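Ticket 1839 – Kistmont break room, recycling bins
Status: open

Citgate says the three gray fabric bins fixed our sorting. I doubt it. Pickup refused 4 bags in March, all mixed.

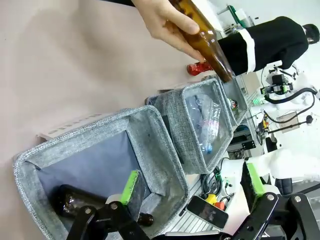

Do caps stay on the plastic bottles?
Leave them on, per the Bevis pickup sheet.

Cards reading Bottle, Plastic and Can are supposed to settle it. "Bottle" means glass, apparently – so where does a plastic bottle go?
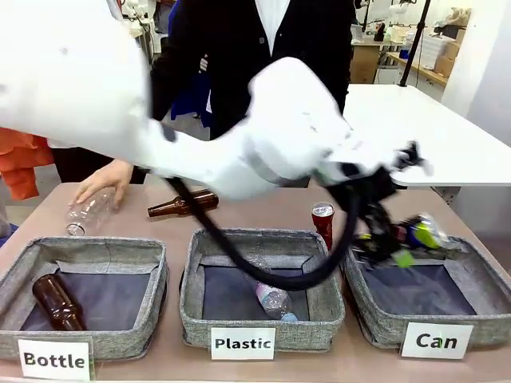 I asked for "Glass" on that card 12 days ago and got a thumbs-up, no card. Retest at 14:00.

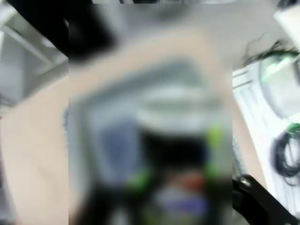 Attachment 3: beige tabletop, white unit behind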